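Soft gripper (bench testing)

From the Stundex shop wiki, the hands and grippers section. Last big edit in September.

A soft gripper is a robot hand that does at least part of its holding with something that bends. I've been using them for long enough that I forget the word covers a lot of ground, so let me say what I mean by it on this page. I mean a hand with flexible fingers or a flexible palm, bolted to an ordinary arm, picking up ordinary stuff. There are hands with no hard parts in them at all, and those have their own page (which badly needs work, if you're bored!).

The ones we try out here in Vusedport are mostly mixed designs. You get a bending part that wraps, and a stiff part that keeps the bending part from flopping around. People argue about whether a mixed hand should count as soft. I say yes, and since I wrote the page, it stays.

Names

You'll see "compliant gripper," "adaptive gripper" and "soft hand" used for pretty much the same thing. Catalogs like "adaptive" a lot. On our shelf we go by the project name of the hand, so if somebody says "the Ludevness" they mean the wrapping hand with the bellows, and if they say "the Smits" they mean the plain parallel jaw with rubber pads. I'll do the same from here on.

How the bending happens

There are a few usual ways. One is air: pump up a chamber with folds on one side and a flat back on the other, and the folded side gets longer, so the whole thing curls toward the back. Another is a cord pulled through the finger, a lot like the tendons in your own hand. A third is linkages, little bars and pivots that let the finger fold around whatever it touches first, and I'd call that one springy more than soft, but it shows up in mixed hands all the time.

Folds are worth a paragraph because they cause so many questions. Deep folds bend easily and give you a big curl for a small push. Shallow folds are stiffer and hold up better when the load swings. Folds also pick up dust like crazy, and a dusty finger slips, so wipe the thing down before you start a comparison and wipe it again between hands. I lost most of an afternoon to that once and blamed the controller the whole time.

What we grab with it

Household containers, mainly. Boxes are too easy and tell you next to nothing, and fruit gets expensive. Plastic bottles are my favorite test object by a mile. They're round, they're smooth, they give a bit when squeezed, and the big ones are wide enough that a small jaw can't get past the middle. A bottle lying on its side is harder than one standing up (for us, anyway), and the rounded end is the worst place to grab it, with so little for a flat pad to sit against.

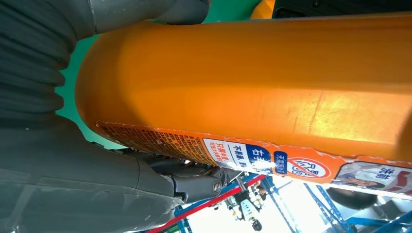
With a wrapping hand I like to go for a low grip first, one finger over the top and the heavier part of the hand underneath, and only then worry about force. If you close on the curve at full pressure straight away, the bottle tends to squirt out the front like a bar of soap. Close slow, wait a moment, then tighten. The Smits doesn't care about any of this, by the way: it either has the bottle or it doesn't, and you find out fast.

Labels matter more than you'd think. A printed label has a different feel from bare plastic, and once its edges start to wrinkle and lift, a fingertip can catch on them and peel the label along during the lift. That can go either way for you. So if you're comparing two hands, turn the bottle so both get the same side. Write down which side it was, too, or the numbers are useless to the next person.

Comparing two hands

Our usual setup is 2 hands, 2 objects and 500 grabs for each pairing. The 500 is old shop habit. You can get a decent feel for a hand much sooner, but some kinds of wear won't show up in a short run, and wear is where the soft ones lose ground. Same arm, same speed, same table, same starting spots. Swap only the hand.

I score a grab as good if the object comes up, stays up through a slow turn of the wrist, and goes back down without getting dropped. Some folks like a half point for "came up but slid." I used to do that and stopped, since everyone's idea of a slide was different and we spent more time arguing than grabbing.

Wrist camera

Put one on if you can. A side camera shows you that a grab failed, and a wrist camera has a much better shot at showing you where. You'll want it back far enough to see the fingertips and close enough to see what they touch, and those two wishes fight each other, especially with a fat object that fills up the view. Shiny plastic throws glare right back at you as well. Turning down the overhead light helps some. A wider lens helps with the fat object and makes everything at the edges look a mile away. I still haven't found a mount I love.

Where soft hands do well

Odd shapes, thin walls, anything that arrives a little crooked. If your camera is off by a finger's width, a wrapping hand will often forgive you and a rigid jaw usually won't. They're also kinder to the arm when you bump into the table, and you will bump into the table.

Where they don't

Heavy things with a smooth skin. Anything you need to place at an exact angle, too, because the object can shift inside the grip. They're slower to let go than a jaw. And spare fingers take forever to show up, so order extras early!

See also

Parallel jaw; Suction cup; Wrist cameras and mounts; Bottle set, care and storage; Ludevness finger swap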